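Progress report to the Bonsu Fund
Project: Trial of the Rellia leasing kit for kitchen and household tasks
Prepared by: Adwoa Mensah, Mustthorpe workshop
Date: Wed 24 June

Dear Mr. Quartey,

Please find in this report the state of our trial of the Rellia kit, for the second period of the grant. As you asked in your last letter, I keep it shorter than the first one, and I put the costs at the end.

You will remember that the question of the trial is simple. Rellia offers the kit on a monthly lease to small workshops and training centers, and the offer says that a team without a robot engineer can install it and teach it a new task in a short time. We were asked to check this, with our own staff and in our own room.

Installation is complete. It took four working days, when the offer speaks of two. Most of the delay came from the controller software, which did not accept our network settings until Rellia sent a corrected version. The mechanical part was easy. The printed guide is good, but the chapter on safety stops is translated badly in several places, and I have sent Rellia a list of the sentences that should be changed.

Since the installation we have worked on tasks with a mug and a microwave oven. Udo, our technician, teaches the movements and keeps the log. In this period he recorded 688 attempts, and 300 of them were made after the software update. Before the update the gripper often closed too early on the handle. After it this fault is rare, but we now see another one - the arm sometimes stops in the middle of a movement and waits for a confirmation that does not appear on the screen. Rellia has confirmed the fault and promises a correction. 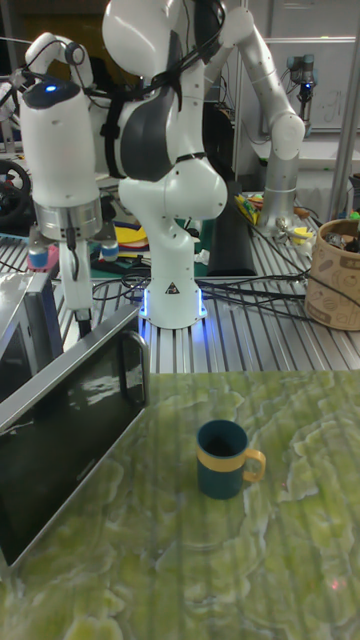
The trial bench at Mustthorpe, with the microwave and mug on the green table.

Opening the microwave door is still the hardest task. A small error in the position of the gripper is enough to make it slide from the handle. Udo has tried a slower approach, and the results are better, but I do not want to give you a success rate before we have repeated the test with a second person teaching.

About the service I can report mostly good things. Questions by e-mail are answered the same day or the next. Telephone support is less useful, as the person who answers usually must pass the question to somebody else. Spare finger pads cost 200 dollars for a set, and this price was not in the offer. I have asked Rellia to include it in the next version.

The lease and the insurance are paid as planned. The spare pads were paid from the line for small materials, which is now almost used. I would like to ask your permission to move a part of the travel money to this line. No new money is needed.

Next steps: repeat the door test with a second teacher, install the correction when it arrives, and write the first draft of the buyer's notes. The final report will reach you in October.

With kind regards,
Adwoa Mensah

Copy: Kofi Quartey (Bonsu Fund), Udo (workshop)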